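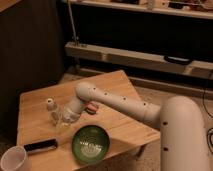 *Figure 1. Small objects on the table, with the gripper next to the clear bottle.*

# Handout 6: From Pixels to a Grasp Pose

Course: Robot Software, second part
Lecturer: Samuele D'Amico
Lab sessions: Gun-woo Bang
Version of 25 Jun 2019

In the last handout we stopped at the hand-eye calibration. I assume now that you have a valid transform from the camera to the robot base, and that you saved it with the Witunby tool. If your file is older than March, please make it again, because the format was changed.

## 6.1 The chain of modules

Our software has four modules, and each one runs in its own process:

1. `segment` takes the color image and gives one mask for each object.
2. `locate` takes a mask and gives a position on the table plane.
3. `propose` gives a list of grasp poses with scores.
4. `plan` takes the best pose and looks for a path without collision.

The modules talk only by messages. This makes the system a little slower, but you can replace one module and leave the others as they are. In the homework you will replace `locate`.

## 6.2 Transparent objects

The module `segment` was trained mostly on objects which are not transparent. For a clear bottle like the one in Figure 1, the wood grain of the table goes through the body and the classifier sees wood. Often only the white cap is found. Then `locate` computes the center of the cap and projects it on the table plane. The result is wrong, because the cap is not on the table plane. It is higher, and the projection moves away from the camera.

Let *h* be the height of the point above the table and *a* the angle between the viewing ray and the table. The error on the plane is

 e = h / tan(a)

For example, with *h* = 80 mm and *a* = 45 degrees, the error is also 80 mm. Such an error is enough to miss the bottle completely. Please do this calculation one time by hand with your own angle.

There are two corrections that you may use in the homework:

- Keep a table of known heights, one for each object class.
- Use the lowest point of the mask in place of the center. It does not help when the mask contains only the cap.
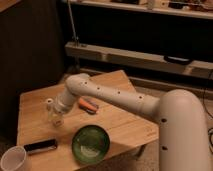 *Figure 2. Arm over the table, with an orange-handled tool and a round green bowl.*

## 6.3 Occlusion by the arm

A fixed camera sees the arm as well as the objects. When the long link is over the table, it covers a part of the surface, and which part depends on the joint angles. We know these angles, so we can draw the arm model into the image and mark its pixels as "unknown".

Students often mark them as "free". This is a serious mistake. The planner will then believe that there is empty space under the link, and it will go there. In the Cattaneo planner the three cell values are `FREE`, `OCCUPIED` and `UNKNOWN`, and the default cost of an unknown cell is 172. Do not change this value before you have a working system.

Every object keeps its last known position for 2 seconds after it disappears behind the arm. After this time it is deleted from the list and must be detected again.

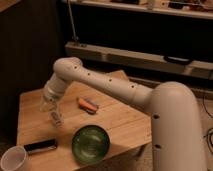 The scores from `propose` depend strongly on the shape of the mask. For a long object we take the main axis of the mask and close the fingers across it. For a round object the main axis has no meaning, and the computed angle jumps from one image to the next. The green bowl is the typical case: seen by the camera it is nearly a circle, and inside it is lighter than at the rim, so a bad threshold can also cut the mask into a ring. The center of a ring is a bad grasp point for our gripper. For round masks you should choose a point on the rim and set the angle from the radius at this point.

## 6.4 Homework

a) Write your own `locate` with a height table. Test it on the recorded set "Bullwood" before you use the arm.

b) Plot the error *e* against the angle *a* for two different heights.

c) Explain in a few sentences what happens if the arm mask is shifted by a small calibration error.

Send the code and the plot to Gun-woo Bang. Groups which use the Vornilcombe simulator must write the version number in the first line of the report.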